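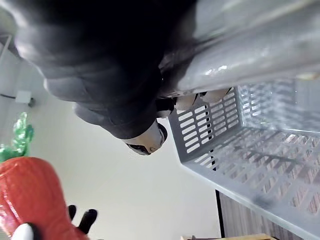
Yaa Agbeko

Infusion Clinic Drug Access Meeting – Minutes
Monday, 3 p.m., Zanesholm

Present: K. Baloch (pharmacy), Y. Agbeko (minutes), T. Skilley (nursing)
Apologies: R. Abubakari

1. Previous minutes
Accepted with one correction: item 4 should read "prior approval," not "prior payment."

2. Coverage of monthly injections
Baloch reported 18 open requests for Vesitz. Five were returned for missing lab results. Patients are not to be booked for a first dose until written approval is on the chart – verbal approval from the plan does not count.

3. Out-of-pocket estimates
Skilley asked that the estimate be given to the patient before the consent visit. Agreed. The form will show the drug cost and the injection fee on separate lines.

4. Appeals
Three denials are under appeal. Letters need the prescriber's signature and the treatment history. Baloch to send the revised template to all prescribers.

5. Other business
Refrigerator log moved to the December agenda.

Closed 3:50 p.m.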